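Reading time: 4 min

Shelf walk-through, Trisville store: checklist with comments

Date: April 23, 2022
Walked by: Sharada Varghese
Second signature: Elango Fernandes
Form: Marar shelf and fixture sheet, 14 lines

I was asked to fill in the comments this time instead of just ticking. Fine. I have my doubts that a sheet written for the Ovville store fits this one, and where it doesn't, I say so below.

Floor and aisle

1. Aisle clear for its full width - OK. It was clear while I stood in it. The form wants me to sign that it is "kept clear," and I can't sign for the rest of the day.

2. No trip hazards at base of units - OK.

3. Price strips secure - Marked N/A. The sheet doesn't say which strips it means. Mieczysław Piątek says it was written for the old metal rails.

4. Lighting adequate to read labels - OK at the front. Under the upper shelves I had to bend down, and I'm not tall.

Shelves and fixings

5. Shelf sections level where they meet - OK, with a comment. I ran a hand along the joins. The March sheet says "all level, checked" in one handwriting for every unit in the store, which I find hard to believe.

6. Brackets seated at joins and ends - OK by eye. Nobody has shown me how to tell a seated bracket from one that only looks seated. The Skadside leaflet says to "confirm engagement" and leaves it there.

7. Load within rating - Not confirmed. The sheet gives 500 and doesn't say 500 what, or whether it's per shelf or per unit. Drinks are heavy. I'd like a real number before I put my name on this line.

8. Stock stable, heavy items not at risk of falling - OK for drinks, see comment. The C100 bottles are grouped together on the upper shelf, with the blue sports drinks one level down. I would have put it all on the lower one. The planogram disagrees with me, and the planogram has never had to catch a bottle.

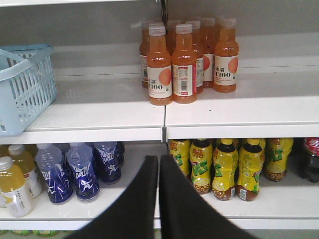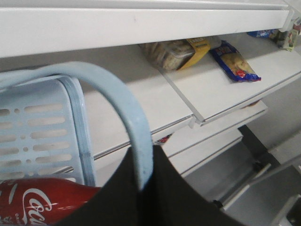 9. Stock faced forward and visible - Fail. One of the C100 bottles has its barcode side out. On the snack shelf there's a blue bag lying flat at an angle, and a small blue package further back that you could easily miss under the shelf above.

10. No items lodged under or behind shelves - Fail. There is something small, red and white, tucked under the front lip of the snack shelf. Ga-eun Nam wanted this down as "minor." I've left it as a fail, since the form has no box for minor.

11. Baskets in their proper place - Query. There's a light blue one up on the shelf to the left of the C100. Proper place is not defined anywhere in the sheet. I've asked Sharada Menon whether display baskets count.

12. Surfaces clean - Mostly. A dark speck near the C100 and light scuffing on a snack shelf front. The scuffs don't bother me.

Stock levels

13. Shelf filled to plan - Fail for snacks. Very few products left there, including a clear container with a yellow label. The stock system claims 373 snack units on hand for the store. Maybe they're in the back. I'd want to see them before I believed it.

14. Dates checked - Not done on this walk. I was told it's done separately. Please attach that sheet if it exists.

Follow-up

- Fish out the item at line 10. Elango has the long grabber.
- Turn the barcode bottle, stand the blue bag up.
- Get a load rating with a unit attached to it. Ticket 787 is open for this and has been open since March.
- Somebody other than me to walk the snack unit next time. I've looked at it too often to see it.

Overall result: the form only allows Pass or Fail, so Fail. Elango thinks that's harsh for a few snacks and a bottle. He is welcome to sign line 7 himself.

Related
Back room and loading door checklist, Trisville
Ovville shelf sheet, previous version
Skadside unit assembly notes
How to open a fixture ticket

Contact the store standards desk | © 2022 Marar | Back to top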